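Writing Safe-Practice Rules for a Simulated Pick-and-Place Cell
Final project report, Bianka Kerekes and Esperanza Mahmoud

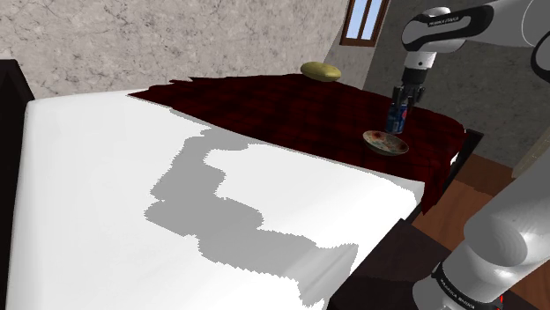

Figure 1. Simulated arm with a soda can between the gripper fingers, bowl to the right on the red cloth.

1. Background

Our project started from a complaint. Students in the introductory robotics course share one simulation setup, called Vondari, and each pair had its own habits for running it. Some pairs reset everything before a run and some never did. Some saved failed runs and some deleted them. When the instructor asked us to compare results across the class, we could not, and most of our first two weeks went into finding out why.

We decided to write a short set of working rules for simulated manipulation tasks and test whether other students could follow them. We did not try to write a safety standard. The published standards for industrial robots deal with real machines and real people, and we read them mainly for how they are organized and how they word a requirement. One habit we copied was keeping "shall" for things that must happen and "should" for things that are recommended. Our first draft mixed the two on almost every page.

2. What we looked at

The class archive held 267 saved runs when we began. We went through all of them and wrote down what was missing from the record. The most common gaps were the starting pose of the arm, the version of the scene file, and the speed limit in use. Many runs had file names like "final" or "test new", and a run with no starting pose cannot be repeated by anyone else.

We also talked to the pairs who had made them. Most said they would have kept better notes if there had been one place to put them. That is why the rules come with a one-page run sheet.

3. The rules

The version we handed in has 4 rules. Each one fits on the run sheet.

Rule 1. Record before you run. The operator shall write down the scene version, the starting pose, the speed limit and the random seed before pressing start. Blank fields are not allowed. If a value is unknown, write "unknown".

Rule 2. Keep the real limits on. Joint, speed and force limits shall match the values used for the physical arm in the lab. Simulation lets you turn them off, and several pairs had. A motion planned without limits should never be copied to hardware.

Rule 3. Define the end of the task. The operator shall state in one sentence what counts as success, including where the object must be and whether the gripper must be open. "Pick up the can" is too loose. "Can lifted clear of the table and held for 4 seconds" can be checked by someone else.

Rule 4. Save failures. Failed and interrupted runs shall be kept in the same folder as the successful ones, with a short note on what went wrong. Dropped objects, collisions and planner timeouts get separate labels.

We had a fifth rule about lighting and textures in the scene. Testers read it in different ways and we took it out. It probably belongs in a separate document on scene design.

4. Trial with other students

In December we gave the run sheet to 2 pairs who had not seen our drafts. They did the same pick task and then swapped sheets, and each pair tried to repeat the other pair's runs from the paper record alone.

Both pairs managed it, but with questions. The starting pose caused the most trouble – one pair wrote joint angles in degrees and the other in radians, and neither wrote the unit. We added the unit to the form. One pair also asked whether a run stopped by hand counts as a failure. We now say that it does, with the label "stopped by operator".

Filling in the sheet was slow at first. Both pairs said it got faster once they copied the unchanged fields from the previous run, although this is also how an old scene version ended up on a new sheet. We have not solved that. A script that fills in the version automatically would be the obvious next step.

5. Limits of this work

Two pairs is a small trial, and everyone in it had taken the same course. We only tested a single-arm pick task. Rule 2 depends on the lab keeping an up-to-date list of limits for the physical arm, and the list we were given had no revision date on it.

The run sheet and the label list are in Appendix A. The record of gaps in the old runs is in Appendix B.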